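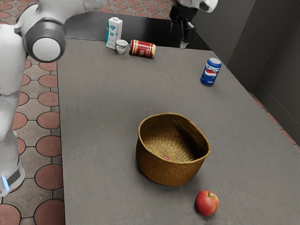
The robotics course at Triltimbridge opened its doors for one afternoon in August, and I went along with two colleagues from Podby to see what the second-year students had been doing. The main project is called Collex. Students write the control code for a pair of arms and test it in simulation before they get time on the hardware. The task this term is sorting a table of groceries, and the simulated table has a milk carton, a small white cup, a red can on its side, a Pepsi can and a wicker basket, with a red apple close to the basket. The arms are white and the table is plain grey. Most of the student work was shown on a big monitor at the front of the room.

Faustine Baudry, who teaches the course, gave the introduction. Each team gets 100 simulated runs per week to submit for scoring. A run counts only if every item ends up where the task sheet says and nothing is knocked over. The teams had logged 1255 scored runs between them by the time of our visit, and the results were pinned up by the door on paper.

We then split up and sat with the teams. Mine was led by a student named Thomas. His group was working on cans, and in particular on a can lying down — the gripper has to come in at a different angle, and their first version kept pushing it away. They had rewritten the approach step and were trying new finger widths. I watched 2 attempts. One worked and the other stopped with a joint limit error.

Margus Vaher looks after the lab machines and answered questions about setup. The simulator runs on ordinary desktop computers with one graphics card each. He said loading the room takes longer than the run itself, so students leave it open between tests.

Coffee was at half past three in the corridor. Parking is behind the building and the side entrance is the one to use. The next open afternoon will be listed on the course page, and visitors need to sign up by email.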